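Zwei Greifer vergleichen, ohne sich selbst zu belügen

Jedes Datenblatt verspricht, dass der Greifer greift. Ob er auch ein dünnes Stäbchen greift, steht nirgends. Bei Wudano stellen wir diese Frage mit einem Fähnchen: weißer Stab, roter Stoff, Holzklotz. Billiger wird Messtechnik nicht mehr, und beleidigender für teure Hardware auch nicht.
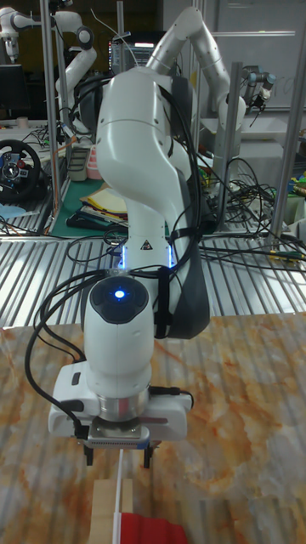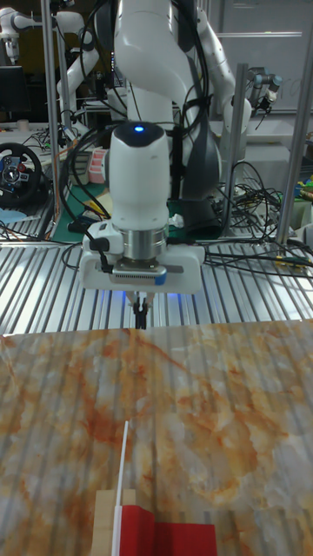

Schritt 1: Aufbau festlegen

Platte, Klotz und Fähnchen bekommen feste Plätze, markiert mit Klebeband. Wer das Klebeband weglässt, vergleicht am Ende zwei Tischordnungen. Eine gemaserte Platte ist übrigens eine Gemeinheit gegenüber jeder Bildverarbeitung. Wir haben sie behalten.

Schritt 2: Kabel zuerst

Den Arm einmal langsam durch alle Posen fahren und dabei nur auf die Kabel schauen. Genug Schlaufe am Handgelenk lassen, am Unterarm mit einem Band sichern. Beim Tollis haben wir das übersprungen und einen Nachmittag lang einen Steckverbinder gesucht — er lag unter dem Tisch.

Schritt 3: Anfahren

Senkrecht von oben, Finger fast geschlossen, dann erst öffnen. Der Condden verzeiht eine schiefe Anfahrt, der Tollis nimmt sie persönlich. Geschwindigkeit für beide gleich einstellen und danach nicht mehr anfassen.

Schritt 4: Zählen

Pro Greifer 10 Versuche, davon die ersten 3 zum Einfahren. Ein Versuch gilt, wenn das Fähnchen vier Sekunden in der Luft bleibt. »Fast« ist ein Fehlschlag. Der Condden kam uns danach brauchbar vor, der Tollis selbstbewusst.

Schritt 5: Kamera prüfen

Nach jedem Greiferwechsel neu kalibrieren, auch wenn die Steuerung von Tsang behauptet, das sei unnötig. Sie behauptet vieles.

Die Logdateien werden bei 2000 Zeilen abgeschnitten, also vorher den Dateinamen wechseln. Der Dauertest mit beiden Greifern folgt im November.

Stand: 29. September 2019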